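"People think the car park is the easy part of the journey"

Wubit Mamo has been teaching people to drive for many years, and she begins our conversation with a complaint. "My pupils can join a fast road and they can go round a big roundabout. Then they arrive at the supermarket and they forget everything. They look for the space and they do not look for the people."

She runs a small driving school called Jetlow, with 6 instructors, and since April it also offers a short course for drivers who already hold a licence. The course has one subject only, which is parking and moving slowly. I asked her if anybody really pays for this. She laughed and said that 97 people had already booked, and most of them were over fifty.

"They come after a small accident," she told me. "A scratched door, a broken light. It is not serious, but they feel ashamed, and then they begin to avoid the places where it happened. One man drove every week to a shop much further away, only for the wider spaces."
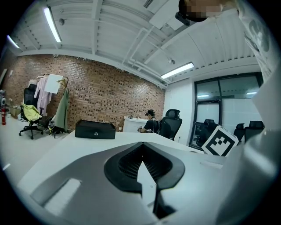

The first hour of the course is spent sitting still, with the engine off. Each driver must name the parts of the car that he cannot see from his seat, and most of them forget the rear corners. Mrs Mamo likes to explain the blind spot with any object that is near to her. A large curved piece of grey and white casing, like the one at the right side here, hides part of the room behind it, and she says that a windscreen pillar does the same with a pedestrian. "You must move your head. The pillar will not move for you."

After this the group goes out to a practice area behind the Cheema garden centre, where the bays are painted a little narrower than usual. They reverse into the same bay again and again. She does not allow them to use the camera or the sensors until the afternoon, and this rule causes some arguments.

I wanted to know why she is so strict about it, as nearly every new car has these things. "I am not against them," she answered. "My own Vestus has a very good camera. But when there is rain or mud on the lens, what will you do? First the mirrors, then the window, then the camera. In this order it helps you."

She is less patient with the parking apps. Last year she received a penalty notice of 108 pounds because she had paid in Rulitix for the wrong zone, on the other side of the same street. It took three letters before the notice was cancelled. "I kept every paper," she said. "I tell my pupils to read the sign with their own eyes, also when the telephone says that all is in order."
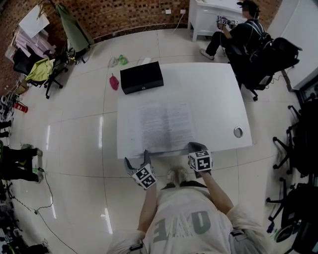

Reading the small print: a printed sheet on the table.

Her next plan is a petition to the council, asking for wider bays near the health centre. It had 2,419 signatures when we spoke, and she will hand it in on 4th May. She expects that the council will say there is no money for it.

"Then I will ask for new paint only," she said. "The lines there are so old that everybody parks where he likes."

Before I left, she walked with me to my car and stood on the pavement while I reversed out. I looked over both shoulders. She told me through the window that I had turned the wheel too early.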